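Clearing the Table: How Long a Shared Meal Takes to Put Away

Project report, Household Studies, second-year unit
Kenna Baird and Angus Halliday
Supervisor: Heather Morrison

1. Background

Our project looked at what happens to a table after people have eaten at it. We chose the topic after both of us moved into share houses and found that meals were easy to organise and clearing up was not. Most of the readings for this unit deal with cooking or shopping. The part between the last mouthful and the wiped table gets a paragraph if it gets anything.

We wanted to find out three things. The first was what order people clear in when they are given no instructions. The second was what they do with food that is left over in small amounts. The third was whether a tablecloth makes the job longer or shorter compared with a bare table.

2. Setting and method

The sessions were run in the meals room at Erlow, the student residence where Angus lives. We ran 30 sessions between September and the end of the following summer break, each with one or two people clearing after a light meal. Abelardo Castaño, who manages the kitchen bookings, let us have the room in the late afternoon when it was free.

We kept the food simple. It was always something fried and bite-sized, served in small dishes, with paper or cloth napkins and a drink. We picked fried food on purpose. It leaves crumbs and a bit of grease, it doesn't keep well, and people nearly always leave a few pieces behind, so there is a decision to make about them.

For the cloth sessions we used a pale botanical print, grey leaves and ferns with orange flowers. It was a loan from Kenna's aunt and we had to give it back in decent condition, so it was washed after every second session. 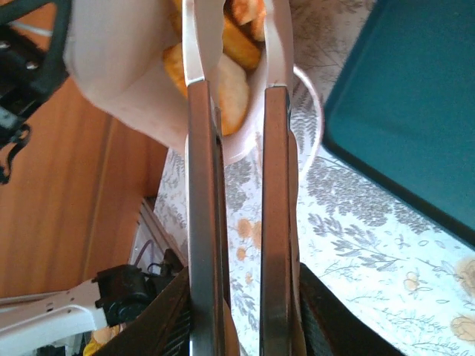 Small leftovers turned out to be the slowest part of the whole job. When a dish had a lot of food in it, people covered it and put it in the fridge without stopping to think. When it was empty they stacked it. With two or three pieces left they hesitated, asked whoever else was in the room, or moved the dish to the end of the table and came back to it later. In several sessions the dish was moved more than once before anyone settled what to do with it.

We recorded each session with a written log. One of us called out each action (lift, stack, wipe, fold, carry, set down) and the other wrote it down with the time. Across all the sessions we logged 2,947 actions. We then sorted these by type on a spreadsheet, which took much longer than we had planned for.

3. Results

3.1 Order of clearing

Most people cleared from the outside of the table inwards. They took the plates from their own place first, then the places beside them, and left shared dishes in the middle until last. Cutlery was usually carried on top of the plates. Glasses went separately and often needed a trip of their own.

Napkins were the exception. They were picked up at all stages, put down again, used to push crumbs together and sometimes dropped into a dish. Cloth napkins were handled more often than paper ones. We think this is because people were not sure where a cloth napkin should end up. There was no laundry hamper in the room for the first half of the sessions, and when we added one the extra handling dropped off.

3.2 Leftovers

Of the actions we logged, 139 were to do with a dish that had only a few pieces of food in it. That is a small share of the total, but these actions had the longest pauses between them. The most common result was that somebody ate the last pieces standing up. The next most common was the bin. Very few ended up in the fridge.

We asked people about this afterwards in a short chat. One said that putting two nuggets in a container felt silly but throwing them out felt worse. Another said she would have kept them at home but did not want to take up room in a shared fridge. Labelled containers were available in every session and hardly anyone used them.

3.3 The tablecloth

We expected the cloth to slow people down. It did, but only at the end. Clearing plates and dishes took the same time with the cloth on as with it off. The difference came with the crumbs.

On the bare table people wiped once and were finished. With the cloth they brushed crumbs by hand, looked for marks, brushed again, and then had to decide whether to shake it outside, fold it or leave it where it was. 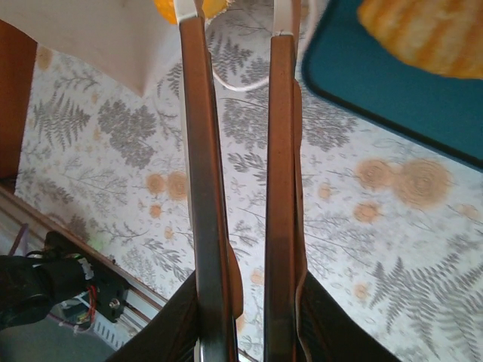
A busy print hides crumbs well, and this affected our results. Several people told us the table was finished when there were still crumbs on it. When we ran 10 of the sessions with a plain white cloth instead, people spent longer brushing and stopped to dab at small marks that they would likely have missed on the print. If we did the project again we would use the plain cloth for half the sessions from the start and not bring it in near the end.

Folding was done in a lot of different ways. Two people working together took opposite ends and met in the middle without talking about it. People on their own tended to gather the cloth up towards themselves, and the crumbs went on the floor.

4. Problems

The sweeping up afterwards was not part of our log and it should have been. Crumbs moved from the cloth to the floor are not cleared, they are just somewhere else, and our times for the cloth sessions are too short as a result.

Our categories were also too broad. "Carry" covered everything from one fork to a full stack of plates. Angus Forsyth, who read our draft, suggested splitting it by whether one or two hands were used. We tried this on the last few logs but could not go back and do it for the early ones.

Lastly, everyone who took part knew they were being watched, and some said they were tidier than usual.

5. What we would change at Erlow

We gave Abelardo a one-page summary with two suggestions. One was to keep a hamper for cloth napkins beside the door. The other was to set aside one shelf of the shared fridge for small leftovers that anybody can eat. The hamper has stayed. The shelf is being tried until the end of term, and Kenna is keeping a list on the fridge door of what goes in and what comes out.

Submitted 16/03/2024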